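Relevés d'entretien des plateaux en bois clair – fiche du jeu de données

Version publiée le 17 août 2019

Résumé

Le fichier principal contient 168 fiches d'entretien, chacune correspondant à un plateau de table huilé, ciré ou laissé brut. Les fiches viennent de deux ateliers, Zilwood et Astine, et d'un forum de bricolage, Weltitberg, dont les membres ont bien voulu remplir notre grille. Le tout donne 581 observations après nettoyage. On nous a demandé si c'était beaucoup. Non.

Ce que le jeu prétend mesurer

L'apparition et la tenue des taches sur bois clair selon le produit appliqué. Les notices promettent à peu près toutes une protection « durable », mot que je n'ai trouvé défini dans aucune. Notre colonne tenue_mois n'est pas meilleure sur ce point : elle donne l'intervalle entre deux applications, donc la patience du propriétaire autant que la qualité de l'huile. À utiliser avec méfiance.

La colonne tache vaut 0 ou 1. Une petite marque brune isolée compte pour 1, au même titre qu'un rond de verre de dix centimètres. Le fil du bois ne compte pas, même quand les veines sont nettement plus foncées d'un côté du plateau.

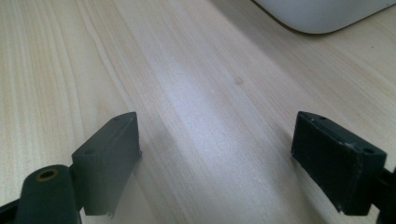

Siregar a objecté qu'un codage en 0 ou 1 écrase tout ce qui intéresse un artisan, et qu'il faudrait au minimum séparer les marques en surface de celles qui ont pénétré la fibre. L'objection est juste. Je doute seulement qu'un membre de forum sache faire la différence sans poncer, et les fiches où la colonne d'essai profondeur était remplie se contredisaient d'une visite à l'autre. Elle a été retirée en juin.

Fichiers

plateaux.csv : une ligne par plateau (essence déclarée, finition, atelier d'origine)
observations.csv : une ligne par visite
produits.csv : familles de produits, sans marque
notes.txt : remarques libres, orthographe d'origine

Séparateur point-virgule, encodage UTF-8. Les décimales sont à la virgule dans les deux premiers fichiers et au point dans le troisième – c'est pénible, ce sera corrigé si quelqu'un s'en charge.

Limites

L'essence est déclarée par le propriétaire. Sur 109 plateaux notés « chêne », je ne parierais pas sur la totalité. Hêtre, frêne et bouleau se confondent facilement une fois vernis, et personne n'a fait d'analyse.

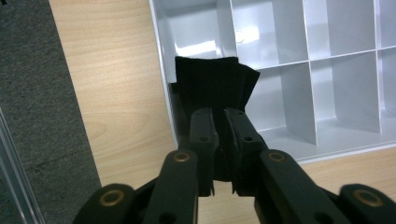
La variable encombrement est la plus fragile du lot. Elle devait dire si le plateau sert de surface de rangement, l'idée étant qu'un objet laissé en place protège le bois de la lumière et finit par y dessiner sa silhouette. Un casier à compartiments en plastique blanc posé sur le bois clair est codé 2, « objet fixe », alors que rien ne dit qu'il reste là plus d'une heure. Le tissu noir tenu au-dessus n'entre dans aucune catégorie, puisqu'il ne touche pas le plateau. Je n'ai trouvé aucun lien convaincant entre encombrement et décoloration, et je me méfierais de qui en trouverait un avec ces données.

Usage

Libre, avec mention de la source. Ne pas s'en servir pour classer des produits entre eux : il faudrait environ 1 000 plateaux suivis dans des conditions comparables, et nous en sommes loin.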